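How to Set Up a Drinks Table for a Small Party
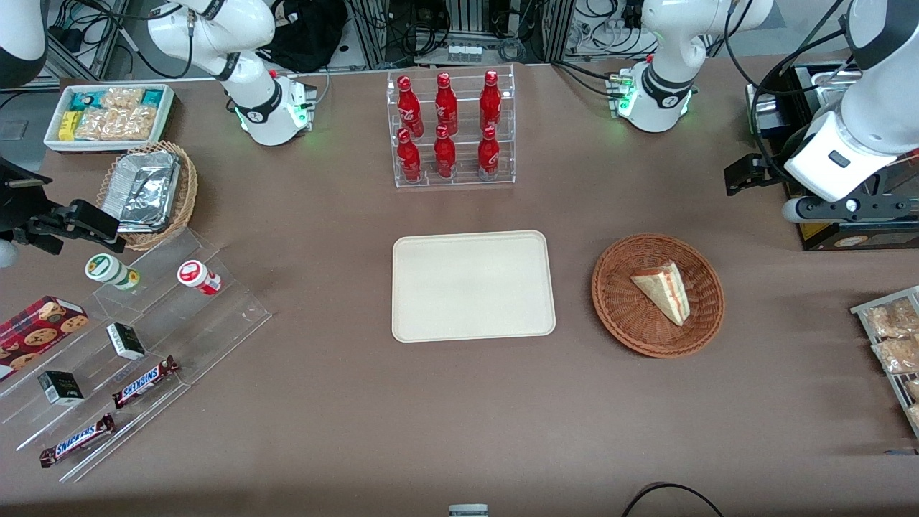 Bottles in a clear rack, two rows of three.

Pick a table near an outlet but away from the kitchen door. Wipe it down and let it dry before anything goes on it.

1. Put the tall items at the back. Bottles go in a rack or a low crate with the labels facing out.

2. Set snacks toward the front and leave a gap at one end for used cups.

3. Chill drinks overnight. If you forgot, stand them in a tub of ice and water with a handful of salt for half an hour.

4. Keep ice in a lidded bucket on the floor beside the table. A 43-ounce bucket is too small for more than six people. Refill it before guests arrive.

5. Cut lemons last and cover them with a damp paper towel.

6. Put napkins at both ends and weigh them down if you are outdoors.

For a July party, move the table into the shade by noon and bring out cold drinks in small batches. Opened bottles go flat fast in the heat, so open one at a time and cap it between pours.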